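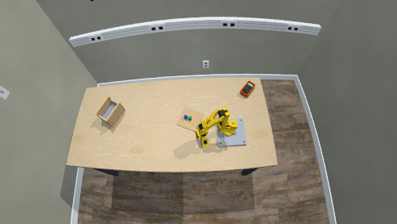 Keeping the Yellow Arm Honest

Home | Features | Workshop | Archive | Subscribe
847 shares | 30 comments

Abilio Salcedo sets up his cell two times. First he builds it in simulation, with the table, the box, the square board and the arm on its plate, and only after this he touches the real one. He works for Condivis, a small company that maintains teaching cells, and he says the simulated cell also needs maintenance, the same as the machine.

I visited him in March, when he was checking the cell named Plosteo. His first job of the morning was the wrist view. From there the two yellow fingers must come into the picture from the bottom, one at each side, with the tabletop open between them. If one finger sits higher than the other, he opens the mounting file and corrects the angle before he does anything else.
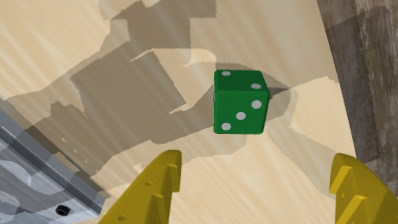 He prefers dice for this work because the pips show very quickly if the view is soft or turned. A plain cube can hide a small mistake, but a row of pips cannot hide it so well. He has color versions and a white one, and he changes them between checks.

The shadows take more of his time. The first lighting setup made the table too clean, and the program that finds the objects became lazy with it. His colleague Hoekstra asked for hard, broken shadows over the wood, and Salcedo spent one week on them. He was not happy in the beginning. Now he keeps them in every check.

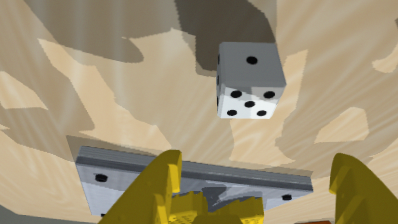
Then comes the list. He opens the gripper fully, closes it, and opens it again. He compares each joint with its zero position. He looks at the bolts of the base plate in the model and then at the real ones, with a wrench in the hand. The complete list has 40 lines, and the log of the cell has now 2,253 entries, most of them very short. "Wrist good" is the one he writes most often.

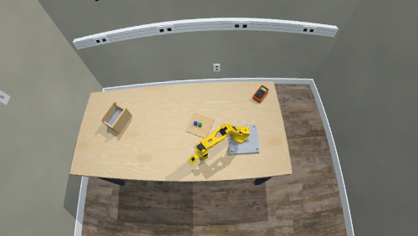 How often should the zero position be checked?

Salcedo does it at the start of each working day, and again after any change to the gripper or the base plate. For a cell that works only a few hours in the week, he accepts one check before each session.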